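Maststead Wearables Circle
Minutes of the January meeting, Jan 25, 2019

The chair opened by thanking everyone for turning out on such a miserable evening, and for the very generous supply of shortbread. There were 22 members present and apologies had come in from two more, both down with the same cold by the sound of it. A warm welcome was given to those who had come over from Annan for the first time, and we do hope the drive home was kinder than the drive here.

Minutes of the last meeting
These were read and agreed, with one small correction. The battery figures given for the older Lekovine band had been taken with the heart rate sensor switched off, and the member who supplied them asked that this be noted. It has been, with thanks.

The Lekovine watch on loan
Most of the evening went on this, and rightly so, as we have been looking forward to it since the autumn. The watch has now been round three households and each reported back at some length. Everyone liked the screen, which can be read outdoors without cupping a hand over it, and everyone found the strap too stiff for the first few days. Opinion was divided on the sleep tracking. One member was told she had slept beautifully on a night she remembers spending mostly in the kitchen with a poorly dog, while another thought it matched his own sense of things very well.

There was a long and good-natured discussion about the step counter. It seems to be fairly generous to anyone who knits, and rather mean to anyone pushing a trolley or a pram. It was suggested that the next two borrowers walk the same route by the river with the watch on one wrist and their usual band on the other, and write down both totals before comparing notes over a cup of tea. 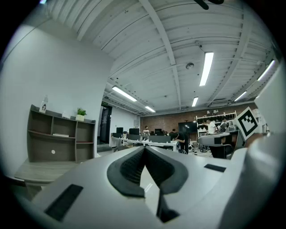
A large open office with a white ceiling.

The Zalmont app
A member kindly took us through the new version of the Zalmont app on the big screen. The daily summary is a great deal easier to follow than it was, and the lettering can at last be made larger, which got a small round of applause. Less welcome was the news that past records only come across if the phone and the watch are both signed in to the same account. Anyone planning to update is asked to save a copy of their records first. The secretary has offered to sit down with people who would like a hand with this, and please don't be shy about asking.

There was also a question about privacy, and whether the app shares exercise routes with other users unless told not to. Those present weren't sure. Two members will go through the settings page by page and bring a short note to the next meeting.

Money matters
The balance stands at around £900, a little healthier than expected, thanks to the raffle. It was agreed to spend up to £50 on spare straps and charging leads for the loan watches, as the leads do have a way of going home in the wrong coat pocket. The yearly subscription will stay as it is. A proposal to buy a second loan watch outright was talked over at some length and held back until we have heard from all the borrowers.

Any other business
A request was made for a quieter corner for beginners, so that those still learning to pair their watches don't have to shout over the rest of us. This was thought a lovely idea and will be tried next time, with chairs set out before the start.

The shelf of old chargers was mentioned again. Please take yours home if you recognise it. Anything left unlabelled after the next meeting will go to recycling.

The meeting closed a little later than planned, with thanks to all who stayed to wash up. The date of the next one will be sent round by email once the room booking is confirmed.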